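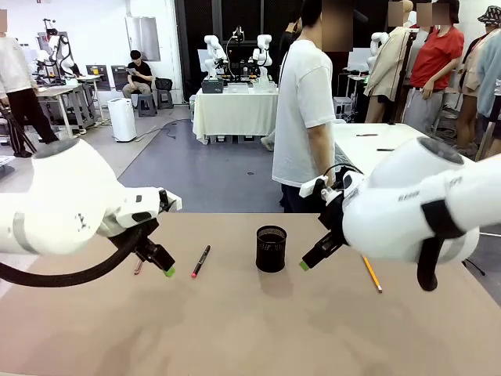 Work on the desk sets moved from sorting to layout in this period. The Pramside grant covers stationery handling at shared tables: which items are kept at each place, what holds them, and how they are returned after use. The layout now in use puts one black mesh pen holder in the center of the table, with the writing items lying on the tabletop to either side of it. The marker with the red cap goes on the left and the yellow pencil on the right, both within a short reach of the cup. Holders with solid walls were dropped in September - users could not see short pencils in them.

**Stock.** The Poirier order came to 4,000 items, of which 1,000 were pencils. Renato Escobar checked the delivery against the invoice and returned 300 markers with loose caps. Replacements are due before the next review. The remaining stock is shelved by type.

**Return rule.** Pens and markers go back cap up, pencils point up. Dewanti Majimbun has rewritten the table card to say this in one line. The earlier card ran to two paragraphs and was rarely read.

**Open points**

- Mesh holders tip when all the long items lean to one side. Arūnas Jankauskaitė is comparing 2 weighted bases.
- Short pens remain difficult to pull out of a full holder. A lower cup has been requested from Costberg.
- Sharpening is still done at a separate counter. No change is proposed in this budget.

Spending is within the approved amount. The unspent part of the holder line will be carried forward to cover the bases, subject to approval by Thérèse Gosselin.

Submitted 2nd December, Brayden Girard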